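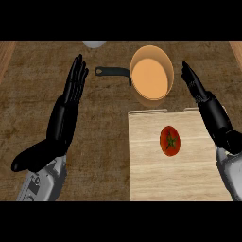 # Como gerar demonstrações sintéticas para tarefas bimanuais a partir de poucas teleoperações

Este tutorial explica o procedimento que usamos no projeto Praslow para treinar uma política de duas mãos na tarefa "tomate na frigideira": pegar o tomate que está sobre a tábua e colocá-lo na panela. Partimos de 11 demonstrações humanas e chegamos a 4000 trajetórias simuladas. O código de base foi escrito por Haris Dogar; a parte de segmentação é de Zarmeena Minhas.

Pressupõe-se que o leitor já tem um simulador com física de contato a funcionar e um dispositivo de teleoperação para as duas mãos.

## 1. Preparar a cena

A cena tem três objetos relevantes para a tarefa: frigideira, tábua de corte e tomate. Cada um precisa de um referencial próprio, com origem definida à mão:

- **Frigideira:** centro do fundo, eixo X na direção do cabo.
- **Tábua:** centro da face superior.
- **Tomate:** centro geométrico. O eixo Z passa pelo cálice verde.

O tomate não é uma esfera. Se a malha de colisão for simplificada para uma esfera, ele rola sobre a tábua nos primeiros passos da simulação e a posição inicial gravada deixa de valer. Use uma decomposição convexa e deixe a física assentar antes de começar a gravar.

As mãos começam abertas, com os dedos esticados, uma de cada lado da área de trabalho. Mantenha essa postura inicial igual em todos os episódios.

## 2. Gravar as demonstrações de origem

Grave a pose dos dois pulsos, as juntas dos dedos e a pose de cada objeto em todos os passos. Na nossa recolha, Tahira Kazmi fez todas as teleoperações, o que reduziu a variação de estilo. Com dois operadores, a segmentação do passo seguinte fica mais difícil.

Descarte qualquer gravação em que a mão toque na borda da frigideira. O contato fica na trajetória transformada e multiplica-se.

## 3. Segmentar por mão

Cada braço tem a sua própria sequência de subtarefas:

1. Mão direita: aproximar-se do tomate, fechar os dedos, levantar.
2. Mão direita: levar até a frigideira, soltar.
3. Mão esquerda: aproximar-se do cabo, segurar a frigideira.

Os segmentos das duas mãos não têm de terminar ao mesmo tempo. A única restrição é de ordem: soltar o tomate só depois de a mão esquerda ter fechado sobre o cabo. No ficheiro de configuração isso aparece assim:

```yaml
restricoes:
 - tipo: ordem
 antes: esquerda.segurar_cabo
 depois: direita.soltar_tomate
```

Se a mão direita chegar primeiro, o executor repete a última pose até a restrição ser satisfeita.

## 4. Transformar e executar

Para cada cena nova, sorteie as posições do tomate e da frigideira. Escolha uma demonstração de origem e aplique a cada segmento a transformação entre a pose antiga e a pose nova do objeto de referência. As juntas dos dedos são copiadas sem alteração.

Entre um segmento e outro, interpole linearmente a posição do pulso e use slerp para a orientação. Sete passos de interpolação foram suficientes; com menos, o braço dava um salto e derrubava o objeto.

Execute a trajetória completa no simulador e guarde apenas os episódios em que o tomate termina dentro da frigideira e as mãos estão livres de colisão com a mesa.

## 5. Resultado

A taxa de geração válida foi de 67%. A maior parte das falhas vem de posições em que o tomate fica junto ao rebordo da tábua, onde os dedos batem antes de fechar. Giorgia Rinaldi testou uma aproximação mais vertical para esses casos, ainda sem números fechados.

A política foi treinada por clonagem de comportamento, com imagens e propriocepção como entrada. Treinada só com as demonstrações de origem, aprendia a aproximação mas falhava a preensão quando o tomate mudava de lugar.

## Problemas comuns

**Os pulsos chegam certos, mas os dedos atravessam o tomate.** Reduza o passo de física e verifique a rigidez das juntas.

**A frigideira gira quando a mão segura o cabo.** Aumente o atrito do fundo com a mesa. O cabo é comprido e qualquer força lateral se nota.

**Os episódios válidos concentram-se num lado da tábua.** Sorteie as poses por células e limite o número de sucessos em cada uma.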